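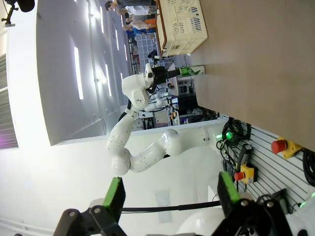

Soft pads or bare fingers on a two-arm setup, and where should the second camera go?

Posted by Geetha Varma

Hi everyone! Long-time reader, first time posting in Grippers & End Effectors. We've got a two-arm robot with the same style of two-finger gripper on each side and a small camera at the wrist, and I'm having a great time with it, but I'm stuck on a decision and would love some opinions before I spend money.

The job is picking printed drink cans off a table and setting them down in or next to a plastic crate. One arm grips the can low, near the base, and the other arm comes in to help or to take it over. The fingers on the arm I'm looking from have green rubber pads on the inside faces. I've tried those against bare fingers and against a set of softer silicone pads sold as Vikard sleeves (they slide over the whole fingertip, which looked like a nice quick swap).

What I have so far:

Bare fingers are fine until the arm speeds up, and then the can turns in the grip. It doesn't fall, it just rotates, so the handover pose is wrong every time.

Rubber pads hold really well. I ran 600 picks over two evenings and I'm thrilled with them, except that an empty can gets a small dent if I leave the closing force at the value I use for a full one.

The Vikard sleeves don't dent anything, but they squash. The can ends up leaning a little and I can't predict which way.

So, first, would you stay with the rubber and work on the force, or keep going with softer pads? And second, the wrist camera is lovely for the last bit of the approach, but with the other arm folded across the view it sees a lot of arm and not much can. Should I add a fixed camera over the table, or change the angle of the one I have? The controller is a Durov unit with one spare camera input, so I can add one and that's it.

I should say the cans have printed graphics and our ceiling lights are long fluorescent tubes. I don't know if that matters yet.

Thanks so much, any experience at all is welcome!

Tharun Devadiga
Marked as most helpful

Great write-up, and I love that you did 600 picks before asking. Most of us do ten and then start arguing.

Stay with the rubber. I went through nearly the same comparison in December with a single arm and thin-walled bottles, and the squash you're seeing with the sleeves never really goes away. You can tune around a dent. You can't do much about a part that settles at a different angle each time, and on a handover that error lands in the second gripper, where it gets worse.

For the force, try two closing steps. Close quickly to just short of the can's width, then close slowly at low force until the finger position stops changing. Read that position. If the fingers went further than the can should allow, you're crushing it, so back off and store the new value. Keep separate settings for empty and full cans and choose between them by checking the load on the wrist after a tiny lift. I lift 2 mm, which is enough on mine.

Gripping near the base is a good idea with cans, by the way. The wall seems much less willing to buckle down there. The trouble is clearance. If the fingertips touch the table as they close, you'll read contact that has nothing to do with the can, and you'll spend an afternoon blaming your pads. Ask me how I know!

Camera: use the spare input for a fixed one, high and off to the side opposite the arm that does the holding. Keep the wrist camera exactly where it is. Let the fixed one find the can and plan the approach, then switch over when the fingers are close. I'd also look at the cable on the gripper before you change anything. If it runs between the fingers in the picture, mask that strip out or the detector will happily learn it as part of the can.

Raghavendra Thampi

softer pads are always better imo. we use foam tape from the hardware store and never had a dent. just replace it when it gets dirty

Sheyla Lozano

I'd be careful with foam tape on a handover, it creeps while the can is being held and the second arm gets a different height every time. Fine for dropping things in a bin.

On the lights, yes, they matter! Shiny cans under tubes give you long bright streaks that slide around the can as the wrist turns. We had this at the workshop in Doretdale and it drove us up the wall. Two things helped. We locked the exposure (leaving it on auto made the picture darken whenever the tubes came into view), and we put a sheet of diffuser over our table. A Nambiar polarizing filter on the fixed camera was nice too, but the wrist camera keeps rotating, so it only helped there some of the time.

For pad wear, my rubber ones needed changing somewhere between 2000 and 3000 picks. Before they let go completely you'll notice the can starting to turn again, the same way you described with bare fingers. Wipe them with a damp cloth first, that often buys you a few more days.

Please post what you end up with — I'd really like to see how the two-step closing does on empties.

Comments

Geetha Varma: Wow, thank you both! The cable does run straight across between the fingers, so I'm masking that tonight. The two-step closing is going in tomorrow. Sheyla, did you lock the white balance as well, or only the exposure?

Sheyla Lozano: Both. Set them with a can in the gripper and the other arm in its usual spot.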